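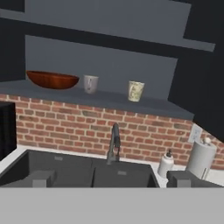 Welche Kameraanordnung taugt für einen Greifervergleich in der Küchenszene? Eine Handkamera für den Nahbereich und zwei feste Ansichten, alle mit demselben Zeitstempel aus dem Simulator.

11. Januar, Freitag. Den ganzen Vormittag Controllervergleich. Prilard rechnet mit Gelenkraumregelung, Lodix kartesisch mit Impedanz. Beide Läufe auf derselben Küche, gleicher Startwert, gleiche Schrittweite. Bonifacio hatte die Dämpfung bei Lodix über Nacht heruntergesetzt und nicht eingetragen. Erste Serie deshalb verworfen und neu gestartet.

Zweite Serie: 892 Episoden je Controller. Die Handkamera verliert den Griffpunkt, sobald die Finger ihn verdecken, und zwar bei beiden Controllern gleich. Am Regler liegt es also nicht. Sidra will den Öffnungswinkel vergrößern, ich würde zuerst die Kamera am Handgelenk versetzen. Vertagt auf nächste Woche.

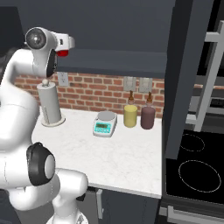 Feste Ansicht, Hand über dem Papierrollenhalter vor der Ziegelwand.

Der Rollenhalter ist als Ziel unangenehm. Der Knauf ist klein und rund, der Anflug von oben verlangt eine saubere Ausrichtung der Hand. Prilard kommt schneller in die Nähe, korrigiert dann aber in Stufen. Lodix ist langsamer und läuft glatter ein. Im Kraftverlauf sieht man bei Prilard zwei Spitzen kurz vor dem Kontakt, die ich mir nicht erklären kann. Vidar tippt auf die Filterung der Gelenkgeschwindigkeiten. Er hat die Rohdaten mitgenommen.

Mittags Telefonat mit Ingvild in Bråten. Dort läuft der Sanduron-Greifer mit schmaleren Fingern, das Modell kommt als Datei, die Massenwerte fehlen noch. Ohne die Trägheiten brauche ich gar nicht anzufangen, im Juli haben wir damit eine Woche verloren. Sie schickt sie nach.

Nachmittags die Ablage über der Spüle. Ziel sind die Becher, Anfahrt waagerecht über die Vorderkante. Die Reichweite genügt, aber der Arm steht dabei weit gestreckt, und die Manipulierbarkeit fällt deutlich ab. Prilard begrenzt hier die Geschwindigkeit selbst, bei Lodix muss man die Grenze von Hand setzen. Stijn hat dafür einen Parameter vorgeschlagen, der nirgends dokumentiert ist. Er wirkt, die Einheit kennt keiner von uns. 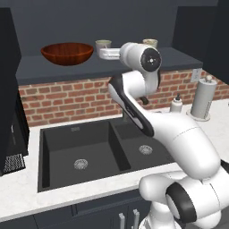 Hand waagerecht vor dem hellen Becher, Arm über der Spüle.

Abstand zur Kante ist der kritische Wert. Die Kollisionsgeometrie der Ablage ist gröber als die sichtbare, daher meldet der Simulator Kontakte, die im Bild noch keine sind. Netz verfeinert, Rechenzeit pro Schritt steigt merklich. Für die Auswertung vertretbar, fürs Training zu teuer. Ich führe jetzt 2 Varianten der Szene und benenne sie auch so, damit Bonifacio nicht wieder die falsche lädt.

Über Nacht laufen 2.000 Episoden auf 16 Prozessen, nur Lodix, alte Dämpfung, grobes Netz. Protokoll der Gelenkmomente ist eingeschaltet. Offen: Kameraposition am Handgelenk, Trägheiten aus Bråten, Kraftspitzen bei Prilard.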